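3.2 Learning the left hand without sight of the buttons

Adult beginners on the piano accordion differ from most other keyboard learners in one respect that the teaching literature mentions only in passing. The left hand works behind a strap, on a board the player cannot see, and the only fixed landmarks are the dimpled or cupped buttons on C and, on larger instruments, on E and A flat. Method books deal with this in a paragraph or two and then go straight to alternating bass patterns in C, G and F. Teachers at the Jirnbridge and Doleck community music programs told us in the first interviews that most of their adult students could play those patterns within a month, and that many of the same students lost their place as soon as a tune asked for a jump of more than two rows.

We followed 30 adult learners over two terms. All played 48 bass or larger instruments, and none had taken lessons on accordion before enrolment, although several had piano or organ in their background. Lessons were weekly and lasted 45 minutes. At Jirnbridge the left hand was taught by rows, with the student naming each fundamental bass aloud before pressing it. At Doleck it was taught by distance from C, with the naming left until the student could find the button reliably. The repertoire was the same at both sites and was drawn from the Tarar graded folio, books one and two.

Each student was recorded on a set of 61 short items at the end of each term. An item consisted of a starting button, a target button and a four-bar phrase joining them. We scored the first contact of the finger on the target, whether or not the student corrected it before the beat. This is a stricter measure than most teachers would use in a lesson, where a quick correction passes without comment, but a corrected button usually costs the player some bellows control and we wanted to keep sight of it.

By the end of the second term, 53 of the items were played with correct first contact by more than half the group. The remaining items all involved either the counterbass row or a move from the flat side to the sharp side across C. Students taught by distance did better on the long moves. Students taught by rows did better on minor chords, where the third button out from the fundamental has to be found by slanting the hand. Neither group did well on counterbass thirds when the phrase also required a change of bellows direction.

Seven students withdrew from extra testing in the second term but stayed in lessons. Their term results are included where available. Two of these students had changed to larger instruments over the break and reported that the extra rows made the C button harder to find for several weeks, even though its position in relation to the strap was much the same.

3.3 Reach as a practised movement

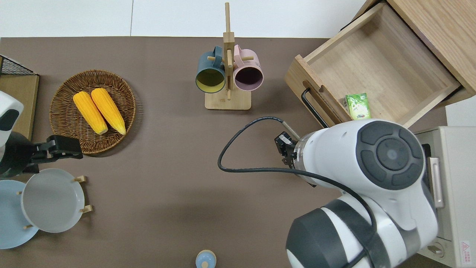 Figure 4. Tabletop with basket, mug tree and open drawer.

Left-hand jumps on the stradella board are better treated as reaching movements than as finger exercises, and the second-term lessons at both sites were altered on that basis. In ordinary reaching the eye does much of the work. The two mugs in Figure 4 hang on opposite sides of one post, and a person standing at the table can judge the distance from one to the other before moving a hand. The accordionist has no such view and has to build the distance from the feel of the strap, the angle of the wrist and the landmark button. The altered lessons therefore began with silent jumps, bellows closed, from C to a named button and back, at a slow and even pulse. Sound was added only when the return to C was secure.

Students were asked to keep the thumb resting on the edge of the bass casing during this work. Those with smaller hands found the position uncomfortable past the B flat row and were allowed to release it. Strap tension was checked at the start of each lesson, as a loose strap let the whole hand travel and made the practised distance useless from one week to the next.

The Brundever practice log, which students filled in at home, shows that silent jumps were the least popular part of the routine. Most entries record five minutes or less a day. Errors on moves across C still fell in both groups, and the fall was larger at Jirnbridge, where first-term scores on these items had been lower. Counterbass errors did not change enough to report.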